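Scoop & Pour Task Kit, for club and classroom arms
Fenwood Robotics Supply / Student Projects
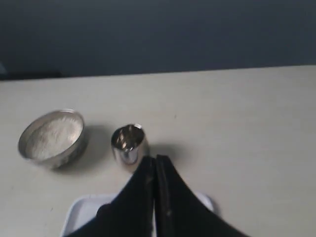 Botalura team wrote in to say the cup is the hard part, their kids had the bowl sorted by the second meeting and then spent most of May on the pour. They also asked for a deeper tray. Noted, looking at it.

What you get
Shallow steel bowl
Small steel cup
White tray, raised edges
Task cards, 24 of them, easy ones first
Score sheets (copy as many as you like)

Not included: arm, gripper, filler. Salt or sugar both fine. Salt is cheaper and you will spill it.

Fits most two-finger grippers. Check your opening against the cup before ordering, the size chart is under Downloads. Wrist camera helps alot with the later cards but the first 5 can be done without one.

For the Geum Challenge
Bowl and cup match the practice set for the junior division. Tray does not count for points. Each run is 5 minutes, arm starts parked, no hands on the table once the timer goes. Read the current rules on there site, they change.

Tips from the Lakari after-school club
Shiny cup confuses color tracking. Turn the lamp away or go by position.
Tape marks on the table for bowl and cup.
Slow down on the lift.
Brush the fingers off after every session, grains get in the joints.

Spares
Cups and bowls sold singly. Task cards reprint on request, no charge.

In stock. Ships in plain box. School purchase orders OK up to $2,000, over that call first.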